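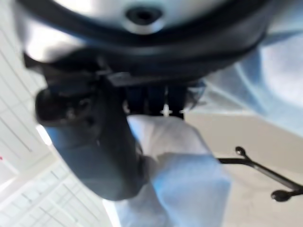 图 1 浅蓝色织物的褶皱与垂落。

4 衣帽架上的衣物：挂放、滑落与再整理

4.1 本节的范围

前一节讨论了衣柜和抽屉，也就是住户自己认定为“收好了”的那部分织物。本节转向另一部分：脱下以后没有进衣柜，也没有进洗衣筐，停留在衣帽架、椅背、门把手、沙发扶手上的衣物和布料。住户对这部分东西的叫法很不统一。在格林道（Grindau）的访谈中，常听到的说法是“还能穿的”；在斯塔卡塔奇（Stakatach），受访者多半说“先放着的”；有一位住户干脆称之为“架子上的”，不管东西当时是否真的在架子上。本文统一称为“过渡衣物”，其中也包括披毯、薄毯、浴巾等不属于衣服但处置方式相近的织物。

分析使用的材料有两部分。一部分是整理日志，由参与家庭在每次移动过渡衣物时填写，清理重复和空白条目后共有 3,393 条。另一部分是入户访谈和由此形成的现场笔记，访谈提纲见附录 B。日志中有 1,920 条涉及独立式衣帽架，其余涉及椅子、沙发、门后挂钩和床尾。本节主要依据与衣帽架有关的条目，必要时用其他位置的条目作对照。

需要先说明日志的一个特点。填写者记录的是动作，例如“挂上”“拿走”“捡起重挂”“移到椅子上”，织物在两次动作之间的状态不在记录范围内。一件毛衣在架子上停了三天，期间有没有被别的衣服盖住、有没有滑到只剩一只袖子挂着，日志里看不出来，只有在填写者恰好因此动手的时候才会留下条目。因此下文谈到滑落时，指的都是被人发现并处理过的滑落。

4.2 编码

编码由 Ferenc Erdős 和 Afroza Sheikh 分别完成，意见不一致的条目由二人当面讨论后确定。每个条目记录四项内容：织物种类、挂放位置、挂放方式、后续动作。织物种类沿用填写者自己的说法，只在明显同义时合并，例如“卫衣”“套头衫”“连帽的那件”归入同一类。挂放位置按承托物分为钩、横杆、顶端、靠背、扶手和平面。

挂放方式的编码花费的时间最多。最初的方案只有“挂好”和“没挂好”两类，试编码之后放弃了，原因是填写者对“挂好”的理解差别太大。有人认为领后的挂环套在钩上才算挂好，有人认为只要不碰地就算。修订后的方案改为描述织物与承托物的接触形式，分为以下几种。

挂环接触：织物自带的环或领标处的带子套在钩上。

点接触：没有用挂环，钩头直接顶在布面上，常见于领口、帽兜或肩部。

搭放：织物横跨在钩、杆或架顶上，两侧下垂，靠自重和摩擦保持位置。

团放：织物没有展开，成团地压在承托物上。

叠压：织物放在已有的织物上面，本身不接触承托物。

一个条目可以同时带有两种编码。实际操作中，搭放与团放的界限不容易划清。一件衣服被随手抓着中段搭到架顶上时，被抓的部分往往仍是皱成一团的，两侧却已经垂开。遇到这种情况，编码员以织物的主要承重部分为准：承重处展开的算搭放，承重处成团的算团放。Sheikh 在编码备忘中写道，这条规则在文字条目上执行起来很勉强，因为填写者很少写明承重处是什么样子，只能从“随手一搭”“揉成一团放上去”一类的措辞推断。凡是推断的条目都另作标记，4.5 节的比较在剔除这些条目后重新做了一遍，结论的方向没有变化。

4.3 从手里到架子上

日志条目很短，多数只有几个字，挂放这个动作本身的过程要从访谈中补充。访谈时，我们请住户照平时的样子把一件衣服挂一遍，再谈谈刚才做了什么。请求提得很宽泛，没有指定衣服，也没有指定位置。

住户的做法可以按手抓握织物的部位来区分。第一种是抓领口或肩部。这样抓的人通常已经打算用挂环或钩头，抓握点和将来的承重点相距很近，衣服提起后自然垂直，到位之后只需松手。第二种是抓中段，多见于刚从沙发或床上把衣服捞起来的时候。衣服从手的两侧垂下，形状已经接近搭放，人走到架子前也就顺势搭上去。第三种是抓边角，多见于薄毯和大块的布。边角被攥成一团，其余部分拖在后面，需要另一只手去托，或者先把布甩开。

抓握部位对后面的挂放方式影响很大。受访者很少在走到架子前时换手重新找领口，除非衣服比较贵重或者是外出要穿的。格林道的一位住户解释说，从椅子到衣帽架不过几步路，“拿起来的时候是什么样，挂上去就是什么样”。她家的衣帽架放在扶手椅旁边，过渡衣物主要在这两处之间往返，日志里能看到同一件开衫在几天内来回移动，挂放方式几乎每次都是搭放。
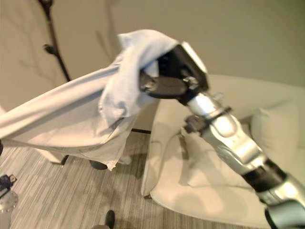 大块的布在这一环节遇到的困难与衣服不同。衣服有领、有袖、有缝线，抓在手里可以靠触觉分辨方向，薄毯和床单则四面相似，抓住一处之后很难判断其余部分有多长、会垂到哪里。斯塔卡塔奇的几户人家都提到，把毯子搭上架子时，总有一个角比别处低，要等手松开之后才看得出来。有人会拉一拉再走，有人就让它那样垂着。一位受访者说，他判断毯子有没有搭好，看的是最低的那个角离地面还有多远，上面皱不皱无所谓。

布料被攥住的那一端也会影响结果。攥成团的部分搭到承托物上之后，如果没有再摊开，就会形成一个厚的结块，其余部分从结块两侧或一侧垂出去。结块增加了接触处的厚度，有时反而能防止滑落；但重量偏向一侧时，结块会作为整体翻过去，整块布随之落地。日志中团放的薄毯有两种相反的后续，一种是长时间不动，一种是当天就被捡起重挂，处在两者之间的情况较少。搭放的薄毯没有这样的分化。

受访者中有人形成了应对的习惯。一种是先对折再搭，对折之后长度减半，低角的问题随之减轻。另一种是搭在椅背上，放弃衣帽架。椅背宽，承托面长，大块的布可以摊开来放，代价是椅子暂时不好坐人，或者坐下去之后布被压皱、被带到地上。霍卢布（Holub）的一户人家把这两处做了分工：衣帽架归衣服，扶手椅归毯子。分工在夏季执行得比较严格，冬季外套增多，衣帽架挂满以后，衣服也上了椅子，毯子便往沙发另一头移。

单手还是双手操作也值得单独一提。访谈演示中，住户若空着两只手，挂大块布料时几乎都会用双手；可是日志里的许多挂放发生在手里还有别的东西的时候，端着杯子、拿着手机、抱着孩子。演示时的从容并不代表平时的做法，有几位受访者演示完之后自己也指出了这一点。因此，我们没有把演示中的挂放方式计入日志统计，只用来理解动作的先后。

4.4 钩、架顶与支脚

衣帽架的构造在各户之间差别不小，但大多包括三部分：立杆、若干个从立杆伸出的钩、着地的底座或支脚。住户在购买时关注的主要是外观和占地，使用以后谈论得较多的是钩的形状和架子的稳定性。

钩的形状影响挂放方式。细而弯的钩容易穿过挂环，却会在布面上顶出一个尖；带圆头的钩不易勾坏布面，挂环窄小的时候又套不进去。有受访者家里的架子上下装有两种不同的钩，用久以后形成了上下有别的用法，不过不同的家庭得出的分配正好相反。一户把外套放在上面，理由是长；另一户把外套放在下面，理由是重，放在上面架子会晃。

架顶本来不是为挂东西设计的，在许多家庭里却是使用最频繁的位置。架顶位置高，离手近，走过时不用弯腰也不用找钩，衣服一抬手就能搭上去。搭在架顶上的衣服会盖住下面的钩，后来的人看不到空钩，只能继续往上搭，叠压由此产生。普隆德盖特（Prondgate）的一位受访者把这称为“封顶”，她家的规矩是封顶之后就要清一次架子。规矩由她一个人执行，家里其他人并不知道有这条规矩，也没有人问过。

支脚的问题在铺有地毯的房间里比较突出。地毯有厚度，也有弹性，重量偏向一侧时，支脚下陷的程度不同，立杆随之倾斜。倾斜本身很轻微，住户平时不太注意，可是搭放的衣物全靠摩擦保持，角度稍有变化就可能开始滑动。有一户在支脚下垫了硬纸板，另一户把架子推到墙边，让立杆上端靠着墙。后一种做法减少了晃动，也使靠墙一侧的钩基本不能再用。

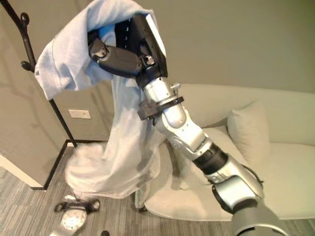

袖子和下摆是另一类常被提到的麻烦。套头的长袖衣服搭在架上时，一边往往集中了下摆和躯干部分的重量，另一边只有领口和一段袖子，两边很难平衡。较重的一边垂下去以后会聚成一堆，看上去快要碰到地面，受访者却未必认为需要处理。我们问过在什么情况下会去重新整理，得到的回答大致集中在三种情形：布已经碰地；布挡住了走路的地方；有客人要来。单纯的歪斜或起皱极少成为动手的理由。

对起皱的宽容和衣物的种类有关。卫衣、棉质长袖、家居裤一类，住户普遍不在意皱不皱；衬衫和毛呢外套则另有待遇，通常一开始就不在过渡衣物之列，或者单独占一个衣架。牛仔裤的情况比较特殊。它的布料硬，搭上去以后形状稳定，几乎不会滑落，也正因为如此，它在架子上停留的时间偏长，常常成为其他衣物叠压的底层。Erdős 在备忘中把它称为“地基”，后来我们发现斯塔卡塔奇的一位住户在日志里用了同一个词。

受访者对接缝和挂环的看法也出乎我们的预料。研究设计阶段，我们假定挂环是最受欢迎的挂放手段，因为它省力且稳定。访谈显示，许多人并不知道自己的衣服有没有挂环，有的剪掉了，理由是磨脖子，有的断过一次以后没有再缝。套头衫有无挂环，住户多半要翻开领口才能回答。与之相比，肩部或袖窿处较厚的接缝倒是有人有意利用，他们把钩头对准接缝，认为那里结实，不容易撑变形。这样做的人多有缝纫经验，或者从小被家里人这样要求过。

4.5 滑落与再整理

在与衣帽架有关的 1,920 条记录中，“捡起重挂”及其同义说法构成了一个稳定出现的类别。由于各户填写的勤勉程度不同，本文不对各户的滑落次数作直接比较，只考察同一户内部不同挂放方式之间的差别。

同一户之内，挂环接触之后紧跟着出现捡起重挂的情形最少，点接触次之。搭放居中，内部差别很大，主要取决于织物的长度和布面的光滑程度。棉质、表面没有光泽的织物搭放后较为稳定，里衬光滑的外套搭放后很容易滑落，即使住户在挂的时候已经留意让两边对齐。叠压的后续情况最复杂。叠在上面的衣物常常随着下面衣物的抽取而掉落，填写者有时把它记作滑落，有时记作“碰掉”，还有的不写原因。编码时我们把这三种都归入被动落地，并与无人触碰情况下的滑落分开。

再整理的方式也有规律可循。衣物落地后被捡起，很少回到原来的位置。比较常见的是往高处移一级，从低钩移到高钩，从高钩移到架顶；其次是换到椅子上；进入衣柜的很少，进入洗衣筐的多于进入衣柜的。后一点在访谈中得到了解释。衣服碰过地面以后，一部分受访者认为它已经“不算干净”，哪怕地面刚刚打扫过。是否算干净的判断因人而异，也因衣物而异：外套落地照样挂回去，贴身穿的上衣落地就要洗。地毯和硬地面之间也有区别，不过方向不一致，有人认为地毯软，不碍事，有人认为地毯藏灰，更需要洗。

捡起重挂的人未必是当初挂的人。在成员较多的家庭里，两者常常不同，由此引出了本研究没有预先设计的一个话题。捡起来的人要决定衣服放到哪里，可是只有穿衣服的人知道它还穿不穿。于是出现了一些折中的处理：搭到主人的房门把手上，放到主人常坐的椅子上，或者叠好留在楼梯的第一级。叠好这一动作在过渡衣物中并不多见，凡是出现的地方，多半是处理别人的衣服。处理自己的衣服时，同样一个人会直接搭回去。

格林道的一对夫妇在访谈中对此有过一段讨论。妻子说她叠好是为了让对方看见；丈夫说他一直以为叠好的是已经洗过的，就直接放进了抽屉。两人都没有觉得这是多大的问题，只是在谈到抽屉里为什么会有穿过的毛衣时才把前后对上。类似的误读在另外几户也有，共同之处在于，过渡衣物的状态只靠形状和位置传递，没有别的标记。搭着表示还要穿，叠着表示处理过，堆着表示要洗，这些含义在家庭内部未必一致，平时也没有谈论它们的场合。

4.6 衣帽架与周围家具

衣帽架很少孤立地使用。从日志中一件衣物的连续移动来看，它总与一两件邻近的家具连成一组，衣物在组内往返，很久以后才离开。常见的组合是衣帽架加扶手椅、衣帽架加床尾、门后挂钩加洗衣筐。组合的形成与房间布局有关，与家具的用途关系不大。普隆德盖特的一户人家重新摆放过客厅，衣帽架从门边移到窗边，与扶手椅分开以后，椅子上的衣物明显少了，餐椅上的却多了起来。住户对此的总结是，东西总要有个地方放。

组内各件家具承担的角色并不对称。衣帽架接收的衣物种类多，停留时间长短不一；扶手椅接收的衣物通常刚脱下，当天晚上会有一部分转移到衣帽架上。转移的时间多在临睡前，日志里集中出现在晚间的条目大多属于这一类。早晨的条目则以拿走为主，而且往往连带碰掉别的东西，匆忙中不再捡起，要到傍晚才有对应的捡起重挂。从被碰掉到被捡起，一件衣服可能在支脚旁边躺了一整个白天。

浅色的墙面和地毯会不会让落地的衣物更早被发现，是访谈中一位受访者提出的想法。她家地毯颜色浅，深色衣服掉下去很显眼，浅色的却常常要走近才看见。日志没有要求填写衣物颜色，虽有一些填写者自行写明，数量不足以分析。后续研究若采用类似的日志，建议增加这一栏，填写负担不大。

家具之间的距离也影响挂放方式。椅子紧挨着衣帽架时，坐着的人可以侧身把衣服搭过去，不必起身；这样搭的衣服往往只有一部分越过承托处，其余仍垂在靠椅子的一侧。距离稍远，人需要站起来走过去，挂放反而规整一些。我们最初以为距离越近整理得越好，看来并非如此。近处的衣帽架使用频繁，挂得也随意；远处的衣帽架用得少，挂上去的衣物更接近“收好了”的状态，有几户甚至不把它上面的衣服视为过渡衣物，填写日志时跳过了它。后一种情况在数据清理时才发现，已经无法补填。

4.7 住户对“整齐”的判断

访谈的最后一部分请受访者评价自家的衣帽架。我们没有给出标准，只问现在这样算不算整齐，如果不算，要改动哪里。

受访者的判断依据主要有两个方向。一个方向看轮廓，衣帽架从远处看是不是一根杆子的样子，有没有哪一边鼓出来。另一个方向看能不能取用，要拿最里面的一件时，外面的要不要动。前者多由不常使用衣帽架的家庭成员提出，后者多由经常使用的成员提出。两种标准有时互相抵触。把衣物全部拉直、贴近立杆，轮廓会好看，但钩被层层盖住，取用就不方便；让衣物各占一钩，取用方便，轮廓则向四面散开。

关于下垂部分的意见比较一致。无论采用哪种标准，受访者都把垂到地面附近的布视为不整齐的主要来源，改动也大多从那里开始。改动的手法很简单，抓住垂下去的一端往上送，让它翻过承托处，或者整件取下来重新搭。重新搭的时候，多数人仍旧抓中段。有两位受访者在演示时一连搭了几次，每次都从不同的地方抓起，直到满意为止；问到满意的标准，一位说两边差不多长，另一位说“它自己不动了”。

以是否还会动来判断是否完成，在访谈中不止一次出现。受访者松手之后会停一下，手留在布的旁边，看它有没有下滑的趋势，再走开。这个停顿很短，日志无从反映，住户自己也不觉得是整理的一部分。我们把它记在现场笔记里，是因为它与后续的捡起重挂可能有联系：习惯停一下的人，日志中滑落的记录似乎较少。但填写勤勉程度与停顿习惯很可能同时因人而异，仅凭现有材料还不能把二者分开。

4.8 材料的局限

日志依赖自填，遗漏难以避免。填写者普遍反映，最初几天会把每次移动都写下来，往后逐渐只写“像样的”移动，随手一拨不再计入。搭放和团放因此可能被低估，挂环接触的遗漏相对较少，用衣架挂好一件外套在填写者看来更像一件值得记录的事。

样本的季节也有限制。日志的填写从五月开始，厚重外套在此之前多已收起，衣帽架承受的重量偏轻，与支脚和倾斜有关的内容主要来自受访者的回忆。霍卢布的住户在访谈中反复谈到冬季的情况，其中关于叠压和架顶的部分与日志相符，关于架子翻倒的部分没有日志可以对照，本文未作推断。

另外，各户的衣帽架由住户自行购置，高度、钩形、底座各不相同，本文没有测量。4.4 节中有关钩形和支脚的讨论只能说明住户如何理解和应对这些差异，不能用来比较不同构造的优劣。下一节回到衣柜，考察过渡衣物中最终进入衣柜的那一小部分，以及它们在进入之前经过了哪些位置。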